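4. Tuning the grasp planner in Drusora

I'm assuming you've finished section 3 and both arms show up green in the Urko panel. If one is gray, go back and redo the handshake, it takes a minute!

Step 1. Open Planner > Two-Arm Hold and load the profile called "bulky". I always start here (even for smaller stuff) and loosen things afterward.

Step 2. Set the point cloud limit to 3,000. I tried going higher back in December and the planner just got sluggish, so I went back.

Step 3. Press Hold and watch the two force readouts. Let them settle before you touch anything else in the panel. 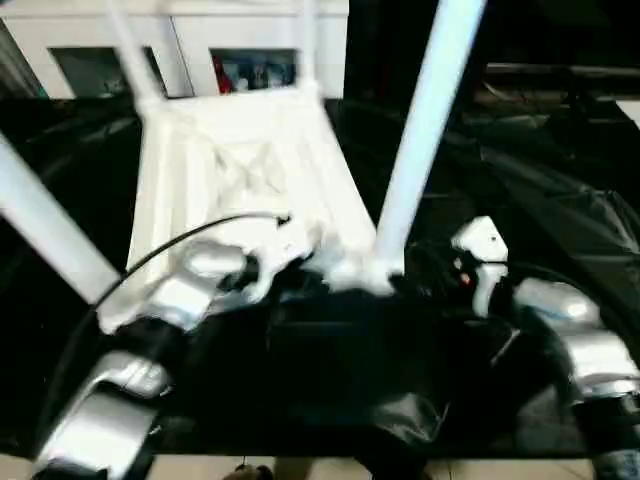
Figure 4-1. Two-arm hold on an upside-down chair, head camera view.

Note: shiny surfaces are a pain for depth. If your cloud has holes in it, turn on Fill Gaps and set the window to 33. Yes, odd numbers only, the box will quietly ignore an even one (I lost an evening to that).

Caution: never switch profiles during a hold. Drusora drops the old force limits before it loads the new ones. Release first, then switch.

Step 4. Now for thin edges. Change the source to Wrist and pick the "thin wall" profile, which wants one finger on each side of the part before it closes.
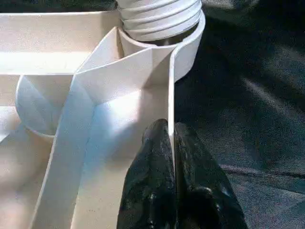
Step 5. Nudge the approach offset down to 2 mm and run Preview. The green line in the preview should pass between the fingers. If it's hugging one finger, fix the yaw and leave the offset alone.

Step 6. Save under a new name, please! My first set got overwritten by the Skestetum import and I had to type everything in again. If the save fails with code 455, your profile name has a space in it.

Next up is section 5, where we log a run and play it back.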